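I've been meaning to write up our house rules for simulated doors since August, mostly because Joyce Biwott keeps asking me for them and I keep sending her half a message and a promise.

So! Rule one at Drellelstead (that's our little door-opening project) is that you write down what counts as "open" before you run anything. We say 14 centimetres of gap at the handle side. Pick whatever you like, but pick it first and don't fiddle with it once the scores come in — I've done that, and I felt grubby for a week.

Rule two is to keep a set of rooms the robot never trains in. We've got 229 rooms altogether and 178 of them are for training. The rest sit in a folder called Kobzar and I get quite shouty if anyone opens it before a release.

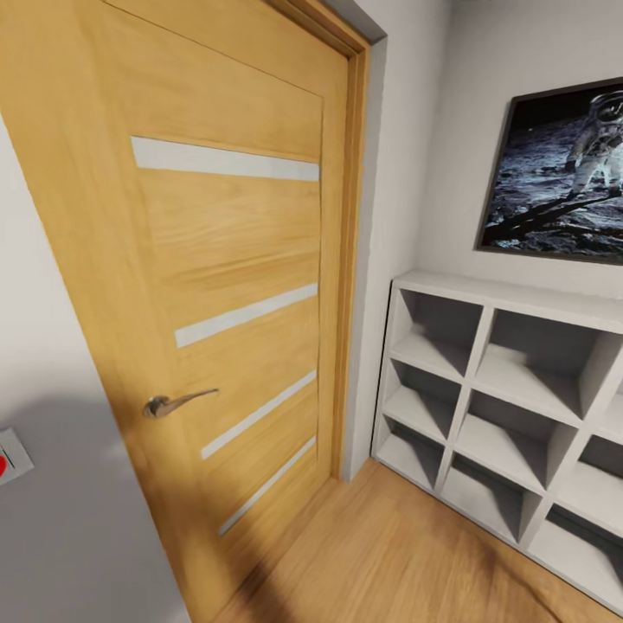
Rule three is the one people moan about, which is the handle force limit. In a simulator you can yank a lever as hard as you fancy and nothing snaps, so a policy will happily learn to be a brute. We cap it, we log every time it hits the cap, and a run that hits it more than twice counts as a fail even if the door swings wide.

Then there's the boring stuff: save the random seed, note the simulator version, and report all 1,000 attempts, including the daft ones where the arm goes off to bother a wall.

Joyce wants a rule about lighting too. I'm not sold yet, but I've said I'll try hers on the next batch.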